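Chapter 6
Sorting by Colour: A Two-Arm Bench Cell

What this chapter covers

Choosing a sorting job small enough to finish
Laying out a bench for two arms
Teaching positions by hand
Keeping the arms out of each other's way
Recording runs and deciding which ones to keep

Before you start you should have one working arm from Chapter 4 and a second arm assembled but not yet calibrated. You will also need the wrist camera mount from Chapter 5.

6.1 A job worth automating badly

The first five chapters dealt with a single arm doing a single thing. It moved to a point, closed its gripper and moved somewhere else. Most home builders stop at that stage, and the arm ends up on a shelf. A second arm makes the bench more useful, but it also brings in problems that a lone arm never has. Two arms can want the same object. They can block each other's cameras. They can also collide, and with hobby servos a collision usually costs you a gear.

The job in this chapter is sorting computer mice. White ones go in a tray and black ones stay out of it. The build follows one made by Manolis Lazaridis and Mi-kyung Hwang at Nustside, a shared workshop where a box of old office mice had been waiting to be tested and passed on. Their notes are used throughout the chapter, including the parts that went wrong.

Mice are good objects for learning on. They are light, they don't roll, and they are hard to break. They are also awkward in useful ways. The shell is curved on top, so a gripper that comes down off centre will push the mouse along the table and miss the grip. A glossy shell reflects the workshop lights, which upsets a simple brightness threshold. Models differ in length and width, so a grip that suits one may be too narrow for the next.

If you have no mice to hand, use bars of soap in two colours, or bottle tops if your gripper is small. Avoid anything made of glass.

6.2 The bench

Use the table you have. The one at Nustside is worn and pale grey, and nobody cleared it specially for the project. A plain surface helps the camera, but a perfect one does not exist in a working shop, and a program that only copes with a spotless table will fail the first week.

The tray matters more than the table. Pick one with a colour that appears on none of your objects, and with a rim low enough for the fingers to pass over while holding something. Yellow or orange plastic works well against both black and white. Rounded corners are kinder to the gripper than square ones. 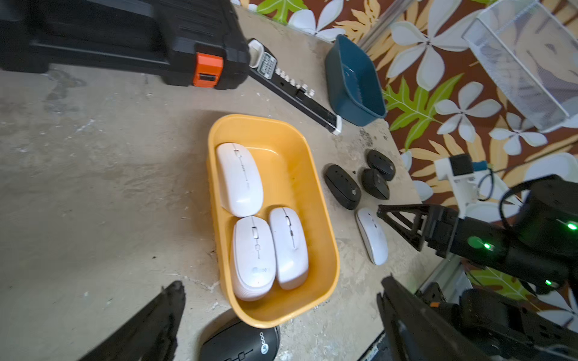
Both arms must be able to reach the tray, but only one should be allowed over it at a time. Mark the shared area on paper first. Stand each arm at full stretch, trace the curve its fingers make, and shade the part where the two curves overlap. This shaded part is called the common zone. Everything outside it belongs to one arm or the other and needs no special rules.

Fix the bases before you teach any positions. Hwang clamped hers on a Thursday, taught 20 positions, and then moved one clamp to make room for a drill. Every position for that arm had to be taught again. Draw round each base with a marker pen so that you can see at a glance if it has shifted.

Cables need the same care. Leave enough slack for the wrist to turn fully in both directions, then tie the cable back at the elbow. Run power and data along the back of the bench, where the arms have no reason to go. Put the switch that cuts power to both arms at the front, and make sure that you can hit it without leaning across the work.

6.3 Taking turns

The simplest way to share the common zone is with a token. The token is a single variable that holds the name of one arm, or nothing. An arm that wants to enter the zone checks the variable. If it is empty, the arm writes its own name there and goes in. When it has left the zone and its fingers are clear, it empties the variable again.

Checking and writing must happen as one step. If they are separate, both arms can find the token free at the same moment, and both will go in. Lazaridis ran his first version for 49 cycles without trouble and met this fault on the next one. The listing in section 6.5 uses a lock to prevent it.

Set a waiting position for each arm just outside the zone. It should be high enough to clear any object on the table and should keep the wrist camera pointing at the tray. The waiting arm can then use the time to look for its next mouse.

6.4 Keeping a record

Save every run from the start, good or bad. For each one, store the camera images, the joint angles and a line of text giving the result. The Nustside build collected 800 runs over the month of February, of which 662 were kept for training. The others were set aside for dropped frames, a loose wrist screw and one long afternoon when the camera was plugged into the wrong port.

Write down your reason each time you reject a run. A failed grip is worth keeping if the record of it is complete, and a learner that has seen only perfect grips will have no idea what to do after a poor one.

Exercise 6.1 asks you to draw the common zone for your own bench. Do this before reading on, and keep the drawing, as the program in the next section takes its limits from it.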